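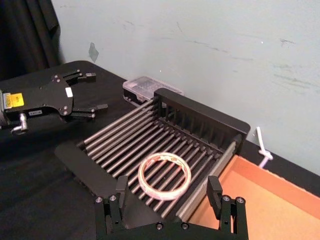
Trade > Operators > Visit reports

Visit report: Comidell open day for tour operators

Lotte Aerts, 7 April 2018
Reading time: 3 minutes
Print this page | E-mail this page

Comidell handles ground arrangements for incoming tour groups: coach transfers, luggage forwarding, room lists and local guides. It opened its depot to operators for one day. Foritico attended because our walking and cycling programme has used Comidell for luggage transfers for the past 3 seasons.

The visit began in the booking office. Group files arrive from operators as spreadsheets, and staff check them against the hotel allotments held in Trustia, the reservation system Comidell adopted in November. Rooming lists must be final 4 days before arrival. Changes after that point are made by telephone and confirmed in writing the same day. We asked whether late changes could be entered by the operator directly. They cannot at present, although read-only access is planned.

Coach transfers are subcontracted to Desmet. Vehicles are assigned by group size and by the turning space at the hotel — a real constraint in the older coastal towns, where the larger coaches have to set down on the ring road. Drivers receive a sheet with the set-down point, the contact at reception and the luggage count. The sheet is still on paper. A tablet version was tried and dropped after one season.

The luggage hall was the part of most use to us. It has racking for 1,000 pieces, and 386 were booked through on the day of the visit. Each bag carries a two-part tag: one half stays on the handle, the other is kept with the route sheet. Bags for walking groups are collected from reception by nine in the morning and delivered to the next hotel by four in the afternoon. The weight limit remains 20 kg per piece, and bicycles in boxes are charged as two pieces.
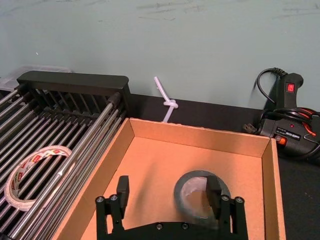

Open cardboard box with a roll of tape.

Welcome packs are made up to each operator's order and sent to the first hotel on the route. The standard pack holds a route booklet, a regional map and luggage tags. Operators may supply their own printed matter, which must reach the depot two weeks before the first departure.

Points to follow up:

— Read-only access to Trustia: ask for a date.
— Set-down points: obtain the current list from Desmet and correct our joining instructions.
— Boxed bicycles: check that the double charge is shown in our price tables.

The next open day has not been announced. Operators wishing to attend should write to the Comidell group desk.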